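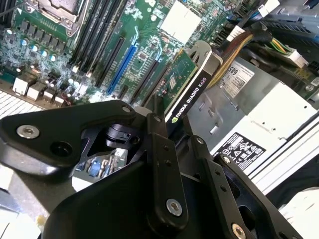

## 4. Do refurbished workstations last as long as claimed?

The figure most often repeated in the resale trade is that a refurbished office workstation gives "a second life as long as the first." We could trace it no further back than a sales brochure from Ernberg, which cites no data. Later reports by Desmet and others repeat the claim, and each cites the one before it. We treat it as untested.

Our own records cover 3908 machines sold through the Pindero and Grarness outlets. They are better than a brochure, but they have holes. A machine enters the failure column only if the buyer reported a fault, and buyers of cheap equipment often don't bother. Of the buyers we wrote to in May, 61 percent answered. Those who stayed silent may have been content, or they may have thrown the thing out. We see no honest way to tell which, and we have not adjusted the rates as if we could.

Parts replaced before sale raise a second problem. Sellers record a swapped graphics card or power supply as "refurbished," the same word they use for a wiped drive and a clean case (Figure 1). A machine with mostly new parts and a machine with none are then averaged together, and the average is quoted as though it described either one.
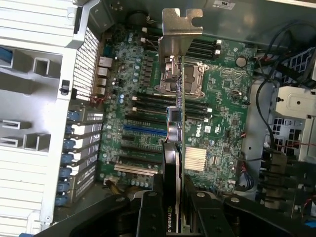 **Figure 1.** Graphics card held upright over a Dell motherboard in an open chassis.

Visser (personal communication) suggests splitting the records by the number of parts replaced. We tried this on a subsample of 200 machines with full service sheets. The heavily repaired group did seem to last longer, but it was also the group sold at the higher price, with the longer warranty, to buyers who kept their receipts. Any of these could produce the same gap. Tineke Visser takes a more hopeful view of the result than we do.

Hours of use are no better recorded. One outlet entered 3600 hours for every machine in a batch — a default value, we assume, left in the form by whoever set it up. We dropped that batch from the hourly rates and kept it in the totals, where the field is not used.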